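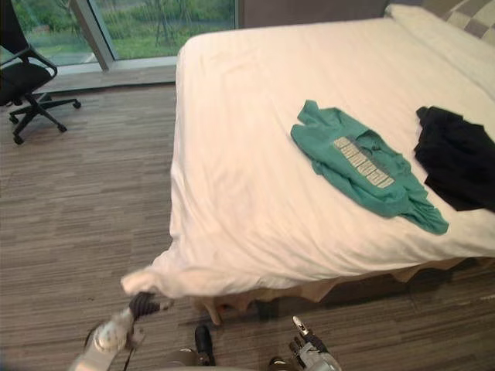
Left gripper on the sheet corner, green T-shirt and black garment on the bed.

Ruvis bed-making episodes: read this before you train on them

Released December 22, 2019. Bedroom recordings from the Kaltach site, head view plus joint positions for both arms.

What is in it

300 episodes, 60 of them held out for testing. The split is by episode and not by room, so a good test score tells you very little about a bedroom the policy has never met. We would like to see fewer papers that skip over this.

Labels

Each episode is marked "corner held", "corner lost" or "unclear". Held means the fabric was still between the fingers at the last time step. It does not mean the sheet ended up flat, or that anyone would call the bed made. An earlier draft of this file called the same label "success". We have dropped the word.

Results so far

The Dralton baseline holds the corner in 9 of the 60 test episodes. Adding the Wiegand contact term brings in 3 more. We ran one seed of each and would not bet on the gap – a second seed could easily wipe it out. Please don't quote it as an improvement.

Known problems

Clothes left on the sheet are not labelled. A policy may well learn to use them as landmarks, and we have not tested for that.
Daylight varies between episodes and was not logged.
Joint positions from October are missing wrist values. Fill them in however you like, but say how.
There is no force data. Claims about gentle handling can't be checked against this set.

Use

Research only. If your numbers are much better than ours, check the split file first – the old one had test episodes in the training list.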